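Automation at the Balent staff kitchens

The Balent staff kitchens are a group of five small canteens serving the offices and workshops of Balent, a maker of door and window fittings. They are known in the catering trade for the gradual use of two-armed robots in washing-up, table clearing and the putting away of crockery, and for the agreement on jobs that went with it.
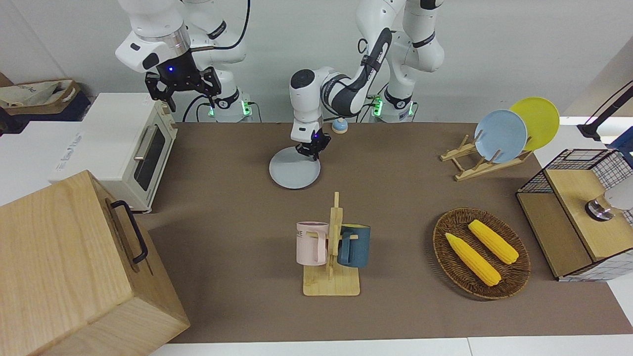
Background

Balent opened its first staff kitchen when the firm moved its workshops to the Drilar site. Meals were cooked and served by kitchen assistants, who also cleared up afterwards. By the time the fifth kitchen opened, the firm employed 17 assistants across the group, most of them part-time.

Clearing up took a large share of each shift. An internal review found that assistants spent more time handling plates, mugs and trays than preparing food, and that most complaints of sore wrists and shoulders came from the same work. The review also noted that posts were hard to fill in winter, when the early shift started at 6 a.m.

A conveyor dishwasher was considered and turned down. It would have needed more floor space than three of the kitchens had, and it would not have dealt with sorting and putting away.

Introduction

The robots were supplied by De Graaf, an equipment firm that had previously fitted packing machines in the Balent workshops. The control software, called Flirko, was adapted for kitchen use over one winter. Practice work was done at tables laid out with everyday items such as plates, mugs, a plate rack, a mug tree and a toaster oven.

Plates proved harder than mugs. A plate lying flat offers little for a two-fingered gripper to hold, and early versions of the software often pushed it along the table. Later versions approached the rim from the side. Mugs were picked up more reliably but were often hung the wrong way round, and assistants were asked to correct them and record the fault.

The first kitchen began daily use in February. During the first month the staff logged 166 stoppages, the greater part of them short. The other kitchens followed one at a time, each after a trial of several weeks.

Changes to the work

Before the robots came in, an assistant's shift was split between preparation, serving and clearing. Under the present arrangement clearing is shared. Assistants scrape the plates, load the dishwasher and wipe the tables. The robots take clean crockery from the trays and put it on racks and pegs. Glasses, knives and heavy pans are still handled by people.

A new duty, known in the kitchens as "minding", was added to each shift. The person minding watches the robot area, frees stuck items, restarts the arms after a stop and writes up faults. Minding was at first given to whoever was free. After objections that this interrupted cooking, it was made a named task with its own rate of pay.

Some assistants have said that the work became less tiring but also less sociable. Clearing up had been done in pairs, and it was the part of the day when people talked. Shift times at two kitchens were later changed so that the assistants' breaks overlapped.

Layout also changed. Racks and mug trees now stand in marked places, and staff are expected to return them there after cleaning. New starters often find this the hardest rule to remember. Serving dishes with unusual shapes were moved to a separate cupboard.

Agreement on jobs

The staff association and the firm signed an agreement before the second kitchen was converted. It states that no assistant will lose a post as a result of the robots, that hours saved will first be offered as preparation work, and that any assistant may ask for training in minding. It does not cover agency staff, a point the association has raised at each yearly review.

The number of permanent assistants stayed at 17 through the first year of full use. Agency hours fell. The firm put the fall down to the robots, while the association pointed out that the Drilar canteen had also shortened its opening hours.

Faults and safety

The fault log held 3,724 entries by the end of the first full year, covering all five kitchens. The most common entry was an item dropped or left in the wrong place. Breakages were recorded separately and led to a change from thin china to a thicker type.

Each robot area has a stop button on both sides. Staff may not reach across the table while the arms are moving, and the arms are switched off during deep cleaning.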